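How I finally got the low cabinet under control

Okay, so low cabinets. I have a two-door one along the wall in the back room, and for years it was where paper went to die. Takeout menus, the manual for a toaster I gave away, three kinds of tape (all stuck to each other). I cleaned it out in February and it's still tidy, which for me is a small miracle, so I'm writing down what I did!

First, take everything out. I mean everything, even the stuff at the back you'd have to lie on the floor to reach. I filled up to 5 grocery bags and most of it went straight to recycling. Then vacuum the corners with the skinny nozzle and wipe the inside with a barely damp cloth. Leave the doors open while you eat lunch so it can air out.

Next, the shelf. Mine was set way too low, so tall things got laid on their sides and then other things got piled on top of those. Before you put anything back, measure your tallest item and give it a couple of inches of breathing room. If your shelf sits on pins, push down on all the corners after you move it. I skipped that once and had a very loud evening.

Now the part I really wanted to tell you about: one flat thing per shelf. Paperwork goes in a single flat folder or tray, lying down, with a label where you'll see it when you open the door. When it gets too full to close, something has to leave. And try keeping one section completely bare! I know it feels wasteful, but it gives you somewhere to shove the mess when people are coming over, and you can empty it again the next morning.

While you're down there, look at the hinges. If a door has started to sag, it's usually just a loose screw, and a hand screwdriver is plenty (please don't use the drill, I stripped one that way and ended up doing the matchstick-and-glue trick). Check the little catch too. A dab of dish soap on a cotton swab gets the grime off, and then the door shuts properly again.

Last thing, handles. Skin oil builds up on metal faster than you'd think, so I give mine a rub with a dry microfiber cloth whenever I dust the top. 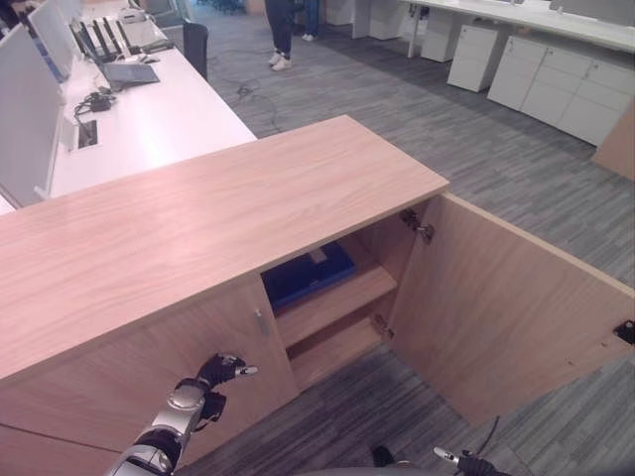 Fortin wrote in to say that a bare section never lasts a week with kids in the house, and that a shallow bin with their name on it works better down low.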